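Buppha had been in the Akholm house for two days before she started on the linens. Her aunt had left 33 boxes, and most of them held cloth. Napkins, curtains, baby sheets. She worked at the table by the window and kept the lid of each box beside her so she could write on it.

The red and pink checked cloth came out near the bottom of box six. She spread it on the green mat and went over it for stains, and she thought about lunches by the river at Dutumdale.
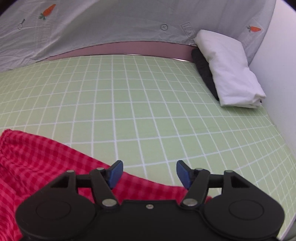 Montri wanted to know if she meant to keep every single thing, and said the sheet with the carrots on it could go, at least.

"I slept under carrots like that," Buppha said.

"You slept under boats. I had the carrots."

She thought about it – he was probably right. She wrote his name on the lid and reached for the next box.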